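Barer is a small Python library and command-line tool for checking stablecoin reserve reports against on-chain supply. It reads the attestation files that issuers publish, pulls the supply figures for the same block height, and writes one line per token with the difference. It doesn't give prices and it doesn't trade.

Maintainers: Roswitha Eichhorn (parsers, release builds), Anselmo Cárdenas (chain readers).

Last release: 27/10/2025

## Status

The report format is stable. The chain readers are still changing, mostly in how they treat tokens that have been bridged and are sitting in a lock contract. If you depend on the `bridged` column, pin your version. 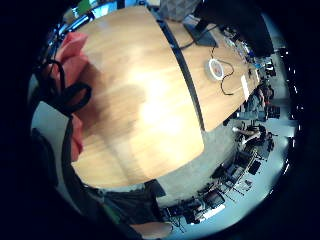
## Install

```
git clone <your mirror>/barer
cd barer
python -m venv .venv
. .venv/bin/activate
pip install -e .
```

Windows works, but the test suite is only run on Linux. You need an archive node or a provider that serves historical state. A pruned node will answer for recent blocks and return nothing for older ones, and Barer treats the empty answer as an error.

## Usage

```
barer check --token telora --report reports/telora-april.csv
barer check --all --out diff.csv
barer explain diff.csv --row 7
```

`check` compares one report with one block. The block is taken from the report if it states one. If it only states a time, the last block before that time is used, in UTC. Some issuers give local time without saying so; set `tz` in the config for those.

`explain` prints the contract calls behind a row, in the order they were made.

## Config

| Key | Default | Meaning |
|---|---|---|
| `retries` | 2 | attempts after a failed call |
| `timeout` | 10 | seconds per call |
| `batch` | 2,000 | log entries fetched per request |
| `tz` | UTC | time zone of the report |
| `skip_treasury` | false | leave out unissued tokens held by the issuer |

`skip_treasury` needs a list of addresses. We ship lists for Telora and Honorato. The Lomesix list was removed in April after the issuer moved its holdings, and it has not been replaced.

Lower `batch` if your provider cuts off long replies. The symptom is a supply figure that is too low with no error shown - check the log for short pages before you report a mismatch. 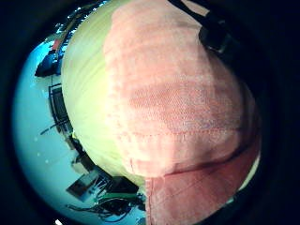
A mismatch in the output is a prompt to look further and should not be quoted as proof that a token is short of backing. Reports are often drawn up at the close of a business day, while redemptions go on being settled on chain. Tokens burned in that gap will show up as a difference on one side only.

## Known problems

- Honorato reports with merged header cells are read one column out. Save them as plain CSV first.
- Frozen balances are counted as supply. Issuers don't agree on this and there is no switch for it yet.
- `explain` fails on rows built from more than one chain.

## Contributing

Open an issue before sending a new parser. Include the original report file, unedited, and the block you checked it against. Parser changes go to Roswitha, everything else to Anselmo. Tests must pass without network access - use the recorded replies in `tests/replies`.

## Licence

MIT for the code. The report files in `reports/` belong to their issuers and are not covered by it.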